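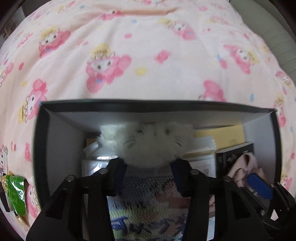 Slide 1. Good afternoon. I am Juwita Raju, and I will speak for 6 minutes about sleep in small children.

Slide 2. Our survey in Hikcombe had 1718 answers from parents. Please wait here, people want to read the chart. The main point: bedtime moved later in November.

Slide 3. Same order every evening. Bath, story, light off. Mention the Starnivside families, four of them kept a diary for us.

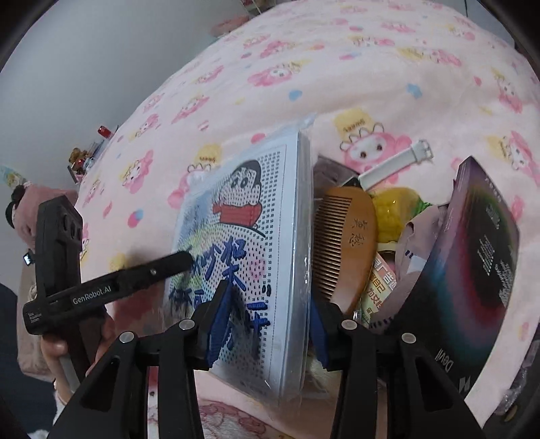 Slide 4: Bunny-print blanket, with a craft kit in clear wrapping.

Say slowly: quiet play before bed is fine, but stop before the child is too tired.

Slide 5. Thank Mohcine Amrani for the translation. Questions. If they ask about naps, go back to slide 2.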